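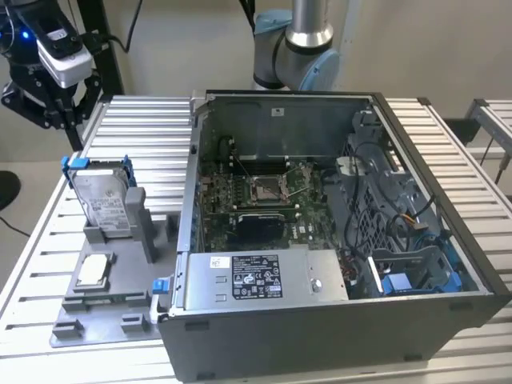

What do you take out first when you strip an old desktop for parts? The drive, then the processor, and leave the power supply for last.

Bushra Jadoon picked up 15 office towers from an auction in Halville and I, a fool with a free Sunday, offered to help.

CPU socket lever up, chip out, chip somewhere flat. I once put one in a shirt pocket. The shirt was fine.

Blue drive caddies are the best thing about these cases - squeeze, slide, done. Whoever designed them has met a human hand.

The orange and yellow wires I leave alone until I've had coffee.

Rizwan Orakzai wants 2 of the boards for a project he has been starting since October.

Sun 30 August and my kitchen drawer is now 730 screws, one fork.

Next up: wiping the drives. Bring a book - a long one.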